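3.2 Coding of household arrangement

The second part of the survey dealt with where people sleep and what else happens in the same room. Earlier work on small dwellings has treated the bedroom as a fixed category, with a door, a bed and one or two regular occupants. Our pilot visits in Markerberg showed that this would not hold for the flats in our sample. In many of them the bed stood in a room that was also used for eating, sewing, homework or paid work, and the people living there did not call it a bedroom at all.

We therefore dropped the word from the questionnaire. Respondents were asked to name each room in their own terms and then to say which of a list of activities had taken place in it during the past week. The list was drawn up by Mairéad Foley from the pilot notes and tested again in Rudov before the main round. The main round began in April and produced 852 completed questionnaires. Of these, 152 came from households living in a single room, and the analysis in this section is limited to that group.

Each activity was coded by the surface on which it was done: floor, table, chair, bed, or other. Where a respondent named more than one surface, both were entered. Two coders worked through the answers separately. Disagreements mostly concerned sofas that were opened at night. We settled on coding these as a bed if they were left open during the day and as a chair if they were folded, even where the respondent used another word. This rule probably understates the number of beds in the older buildings near the Dal Bello site, where sofa beds are common and are often folded only when guests come.

3.3 The bed as a daytime surface

The bed was named as a surface for at least one activity other than sleep by a majority of single-room households. Folding clothes and sorting papers were the most common answers, followed by reading and looking after small children. Eating on the bed was reported less often, and several respondents added a remark that it was allowed only in case of illness. Remarks of this kind were not asked for, and they suggest that people hold fairly firm views on what a bed is for even when they have little choice in how they use it.

Storage needs to be kept apart from activity. Things were left on the bed during the day because there was no other flat surface of the same size, and they had to be moved again before night. Respondents in the Dilis buildings described this as a regular chore. One woman said that she "put the day away" every evening, and that the piles went back onto the bed in the morning in the same order. We coded such items as resting on the bed if they were moved at least six times a week. 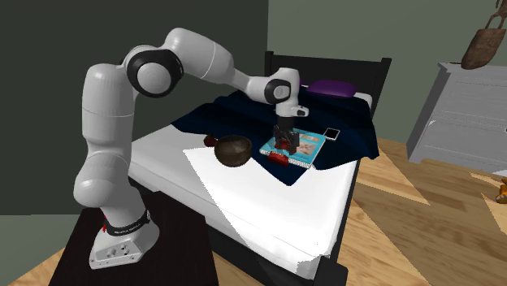
Figure 2. A bed with objects lying on it.

The amount of storage on the bed was only weakly related to floor area. Households with a wardrobe reported nearly as much of it as those without one. A stronger link was found with the number of adults who kept different hours. Where one adult worked nights, the bed was in use for sleep during the day and very little was placed on it, so that the table and the floor carried the load instead. These households also reported the most trouble finding room for homework.

We did not ask about the size of the bed, and this was an oversight. A few respondents gave it without being asked, but the answers are too few to use. The next round will include the question, along with one on whether the bed can be reached from both sides.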